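7/17/23
Glue tests, felt to carpet backing, second batch
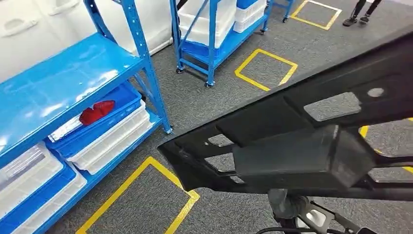 Picked up where Roya left off. Her strips from the first batch all peeled at the edge, so I cut new ones with the grain running the long way and sanded half of them with 120 grit before gluing. The other half got 80. Same glue for both, the Cemico contact type, two thin coats on each face.

Waited until the glue felt tacky but didn't come off on a finger. This took longer than the can says. It was humid and the window was open. Closed it for the second coat.

Pressed with the hand roller, then under the steel plates. Left the plates on through lunch.

Pull test by hand, with the Gil spring scale hooked through a punched hole. The 80 grit strips held better. Two of the 120 strips let go at the corner right away, same place as Roya's. I think the corners are getting less glue because the brush runs dry by the time I reach them. Will start from the corners next time and see.

Strip 9 is no good, I trimmed it crooked. Leave it out of the table.

Joaquim asked about the water-based glue from Rokinberg. We have one unopened can. I'd like to finish the contact glue first so we aren't comparing across different felt.

To do: new brush, the narrow kind. Ask Kibet if the scale has been checked in July. It reads slightly above zero with nothing on it, and I have not corrected for that in today's numbers.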